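Progress report to the Lutitz fund, December
Project: Household and shop-floor chores by machine, Gurine workshop

Since our last report we have made 3794 trials on the Alley test bench. The question of the grant stays the same: can a machine tidy a table or sort a shelf well enough that a person does not need to stand beside it? Our answer today is not yet, but for small tasks we are closer.

Pushing is now the strongest part. With a plain rod the arm moves one block to a named place, or next to another block, and it understands short spoken orders. We planned 3000 trials for this part and passed that number in time. Of the 624 trials with new wording, nearly half went well, and this is less than we hoped.

Folding cloth and filling shelves are behind plan. The cloth task was stopped for 13 working days while we waited for a spare motor. We ask to move the remaining money from travel to parts.

The bench work continues with the coloured shapes – stars, cylinders, a heart and others – on the wooden board, before we go back to cups and boxes.

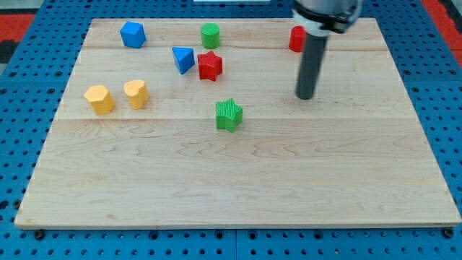
Khương replied that the change from travel to parts is fine, but the next report should say how many times a person had to step in, as a shop owner will ask this first.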